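Chapter 6
Water Where You Don't Want It

I used to think damp was a dull subject. Then I rented a ground-floor flat in Rosmont, and by January I had mould on the back of every cupboard door and a very different opinion! So I'm going to start this chapter at home, in the kitchen and the bathroom, before we get anywhere near weather or rivers.

You met evaporation in the last chapter. Water molecules at the surface of a liquid are always jostling about, and the quickest ones get away into the air. You don't need 100 degrees for that. A puddle goes on a chilly morning, a shirt dries on the line in a breeze, and a wet plate will dry by itself if you stand it up and leave it alone. What matters is how warm the water is, how much surface it has, and whether the air beside it can move off and make room for drier air.

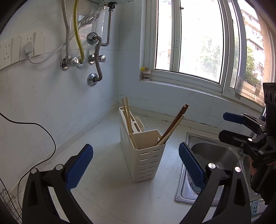
Yu-ting Ng wrote to me after the first edition to say that I'd left out the tea towel, and that at her school in Rokenum the whole class had argued over whether wiping counts as drying. I think it does (the water has left the plate, after all), but it's a different process, and we'll come to how cloth soaks up water in section 6.3.

For now, stay with the air. Air can only take up so much water vapour before as much goes back as comes out — we call that saturated — and warm air can hold a good deal more of it than cold air. Keep that in your head, as nearly everything in this chapter hangs on it, including my poor cupboard doors.

6.1 Why a cold wall gets wet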